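Removing limescale film from glazed plates without dulling the glaze
Posted in Kitchen and Household, 27th August

Wirnalgate
Our water supply was switched in July and the plates now dry with a chalky film. The utility's report gives total hardness but says nothing about treatment. The film is worst on glazed pieces with printed decoration. I hand wash in a tub with ordinary dish liquid, rinse under the tap and air dry.

Plates and a tub:

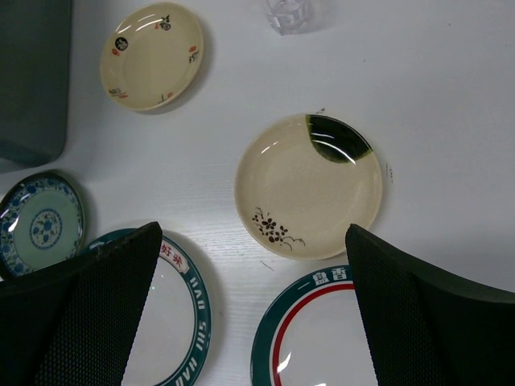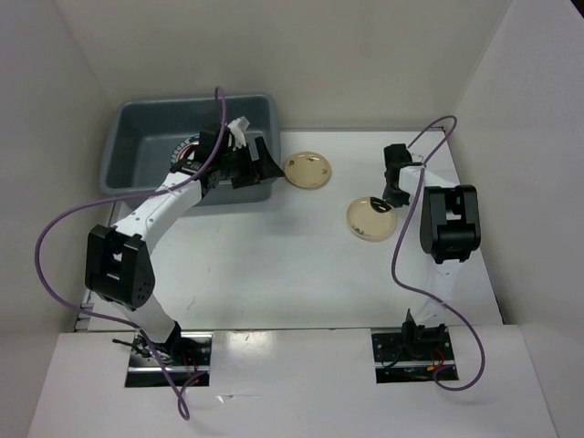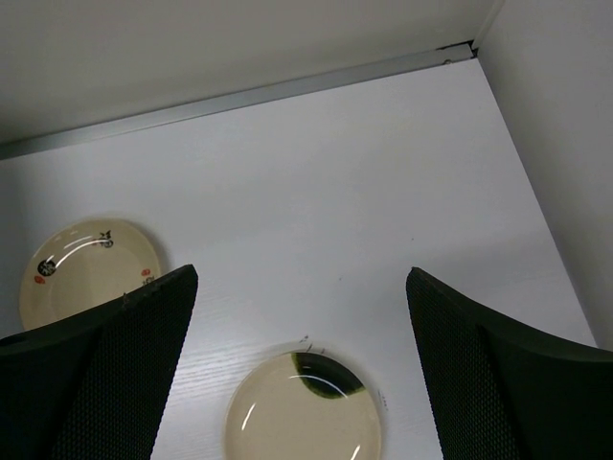
What I need to know

Is there an acid strength that removes the deposit and leaves the printing alone? I have white vinegar and a box of powdered citric acid. I don't know if the decoration is over or under the glaze.

Grodano
Find out about the decoration first. Tilt the plate under a lamp and run a fingernail over the edge of the print. If you feel a step, or the print is less shiny than the area next to it, treat it as overglaze. Overglaze colors are fired at a lower temperature and acid attacks them sooner.

For underglaze or plain pieces, dissolve 2 teaspoons of citric acid in a quart of warm water. Soak for 4 minutes, wipe with a soft cloth, then rinse well. Repeat if needed. Several short soaks are safer than one long one.

For overglaze, do not soak. Dampen a cloth with the same solution, wipe only the undecorated areas and rinse right away. Try the underside first. Gold or silver trim should not touch acid at all.

None of this stops the film from coming back. It forms when hard rinse water evaporates on the surface, so towel dry right after rinsing - air drying is most of your problem.

Jurnau
vinegar works fine, been using it for 11 years. just dont leave it overnight

Arruda
Vinegar is acceptable for plain glaze, diluted by half. Two additions to the above. Never mix either acid with bleach, including bleach left in the tub. And check that the film is scale before you start: put one drop of vinegar on it. Scale softens and wipes off. If nothing changes, you may have etched glaze, and no cleaner will fix that.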